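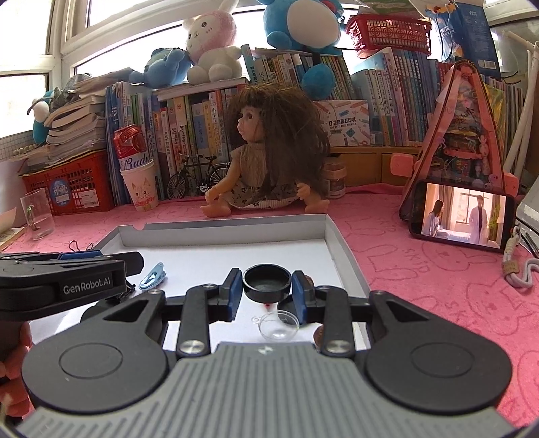 Fig. 6. Small items go in the white tray. The hair clip lies near the left wall, with the binder clips beside the rim.

Section 3: Setting up the sorting tray

Use the Wustus guide for any shared table where toys, stationery and small loose parts end up together. Read the section through once before you move anything.

1. Spread the table cover and smooth it flat. Creases make the tray rock.

2. Set the shallow cardboard tray on the cover, within easy reach of your chair. Leave a strip of cover free along one side for clips.

3. Move tall pieces behind the tray. Dolls, model bicycles and paper cups can all stay out – they only need to be clear of your hands.

4. Place small items in the tray one at a time. Start with lids and small cups, then coins, then hair clips.

Note: Keep a lid with its cup until both have been checked. Lids put away alone are the most common loss reported by Grindau households.

5. Put binder clips beside the rim, closed.

6. Stand books in the shelf with the spines facing out. Soft toys may sit on top of the shelf. Baskets may also go there if they are not overfilled.

7. Write a label for each basket before filling it. If you use a label printer, let the text run to 17 characters at most.

CAUTION: Coins, small lids and clips are a choking hazard. Do not leave the tray within reach of children under 3.

CAUTION: Do not stack drink cans or glasses where they can tip onto books or paper.

Note: A phone stand may be used on the table. Place it to one side of the tray and keep charging cables off the cover.

Clearing the tray

Empty the tray at the end of each session. Wipe the cardboard with a dry cloth only – water softens the corners. Replacement trays are listed under part 3000 in the Jadberg supplement.

Text: Marwa Kettani. Revised 14/07/2020.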